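**Inventory, Carnholm**

The contents of the house at Carnholm were to be divided in November. By December 2019 the division had reached the back room, and the agent from Zeltance was on her second notebook.

Her method was fixed. Each object went on the table, received a number, and was described in one line. The table was covered in brown paper and marked off in squares with blue tape. Value was entered later, by somebody else. Grief had no column.

Lot 11 was a clock without hands. Lot 13 was a box of keys, none of which fitted anything in the house. The two sisters had each claimed both lots in writing, then each withdrawn.

Lot 43 gave trouble. The older sister held that the tray and the drawer were one lot, having always been kept together. The younger held that they were 2. The agent set the drawer against the far edge of the tray and consulted the Jerach schedule, which was silent on the point.

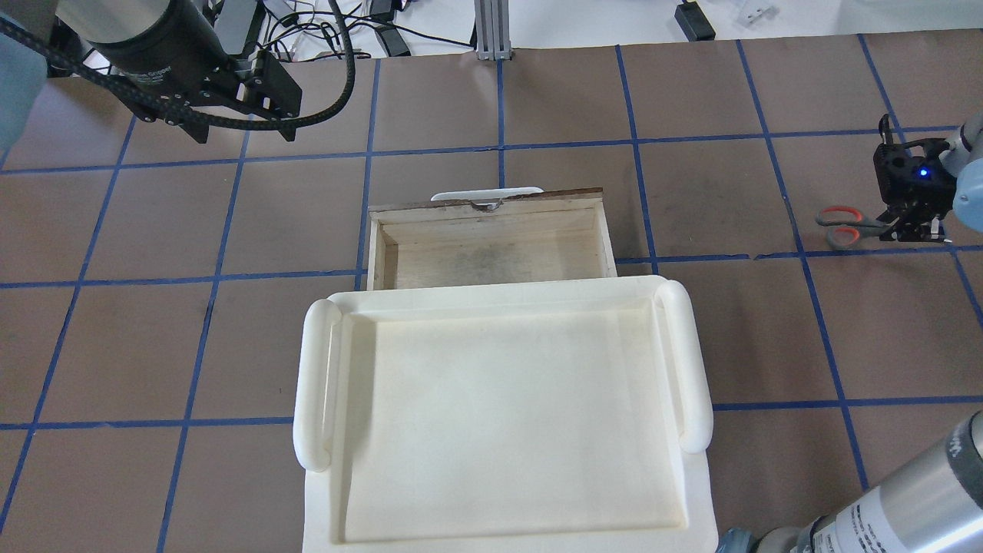 *Lot 43. Tray, cream-white, two handles. Drawer, plywood, stained inside.*

She wrote "one lot, disputed" and underlined the second word. The sisters read the line in turn. The younger asked what the stain was. The older said it was from the plums, and went to put the kettle on.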